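Open Day Questions and Answers

When is the open day and do I need to book?

Wednesday, from 10 a.m. to 4 p.m. Entry is free. You need a ticket for a time slot, which you can get through the booking page or by calling the front desk. There are 200 tickets in total, split across six hourly slots. If your slot is full, ask to be put on the waiting list. We release returned tickets the evening before.

Where do I go when I arrive?

Use the Livard Street entrance. The main gate stays closed to visitors. Sign in at the desk, pick up a badge and wait by the stairs until your guide calls your slot. Please come ten minutes early.

Is there parking?

The lot behind the building has 124 spaces and fills up before noon. Street parking on Livard Street is limited to two hours. Bikes can be locked to the racks beside the loading dock.

What will I see?

Each visit has two parts. Bence Gulyás gives a short talk on how Ridard builds and repairs its small arms. After that your group moves to the demonstration benches, where an arm handles household items and small blocks. The talk takes 15 minutes and the benches take 30.

Can I control an arm myself?

Yes, at the Korix bench, if you are 12 or older. Each person gets one turn of three minutes. Jolán Kozma runs this bench and will show you the controls first. Tie back long hair and take off loose scarves and bracelets before your turn.

Can I bring children?

Children of any age are welcome with an adult. Those under 12 can watch from behind the yellow line. Strollers fit in the hall but not between the benches, so leave them at the sign-in desk.

Is the building accessible?

The benches and restrooms are on the ground floor. The talk is upstairs and there is an elevator. If you need a chair at the benches or a printed copy of the talk, tell the desk when you book.

How loud is it?

The arms are quiet. The compressor in the next room is not, and it comes on a few times an hour. We keep ear protection at the desk.

Can I take pictures?

Yes, at the benches. Please don't use flash, and don't photograph the screens in the repair area.

What does the bench work look like? 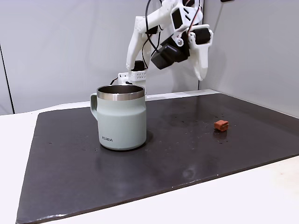
Fülöp, 14 October 2026

The arm is 3D-printed in white plastic, with black servo motors at the wrist and a gripper with two fingers. The mug and the small orange-brown block are set apart on the dark board, with the gripper over the mug side. Questions about the printed parts are best put to Gyu-bin Kang, who designs them and will be at the benches until 2 p.m.

Does the arm ever drop things?

Yes. If something falls, leave it where it is. The operator will stop the arm and pick it up.

Can I buy an arm or a kit?

We don't sell anything on the day. A kit costs $1,788 and is ordered through the sales office. Price sheets are on the table by the exit.

Is there food?

Coffee and water only, in the hall. No drinks past the hall doors.

Who do I contact about a school group?

Write to Ferenc Veres through the contact form and choose "Groups." School visits run on separate days, and the next ones with free places are in July.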